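Início | Fóruns | Educação | Entrar

Transporte escolar para quem vem de fora do concelho

bostard70
Boa tarde a todos. A minha filha vai mudar em agosto para a escola de Gostum, mas nós continuamos a morar em Culus. A secretaria disse-me que o autocarro só recolhe alunos da própria zona. Alguém tem experiência com isto? São 4 quilómetros até à paragem mais próxima.

mae_de_culus
Tive o mesmo problema. Pedi por escrito e deram-me uma paragem junto à ponte. Demoraram 3 semanas a responder.

Rui_V
Com todo o respeito, não concordo que se mude o percurso. Quem escolhe uma escola fora da zona deve tratar do transporte. Os miúdos daqui já saem de casa muito cedo. 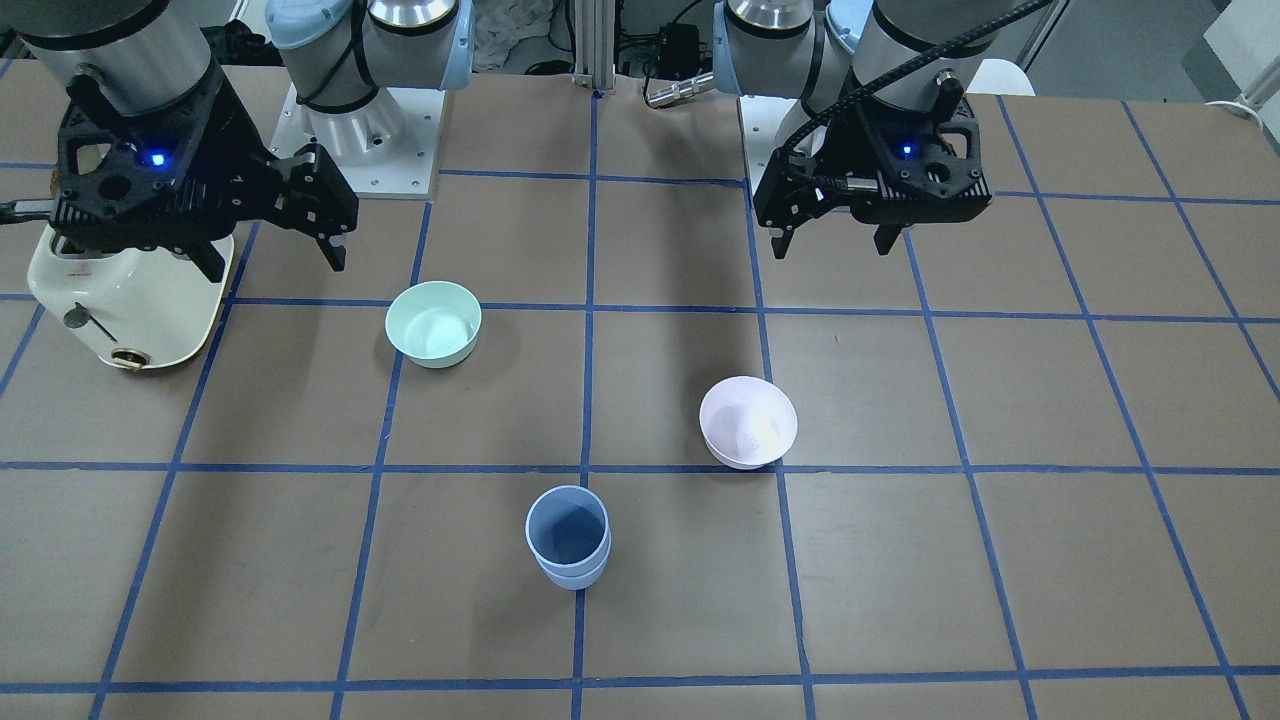 Thandeka Matlala
Peço desculpa por algum erro, o português não é a minha língua materna. Rui, compreendo a sua preocupação, mas nem todas as famílias escolhem livremente — na nossa zona não existe o curso técnico. Para o pedido, eu fiz assim:

1. Carta à direção, com a morada e o horário da criança.
2. Cópia da matrícula.
3. Proposta de uma paragem que já existe no percurso.

O terceiro ponto foi o que mais ajudou no meu caso.

Rui_V
Se a paragem já existe, não tenho nada contra. O que me incomoda são os desvios.

bostard70
Obrigado, Thandeka. Vou propor a paragem do mercado e entrego a carta amanhã.

mae_de_culus
Guarda uma cópia com o carimbo da entrada. A minha primeira carta perdeu-se.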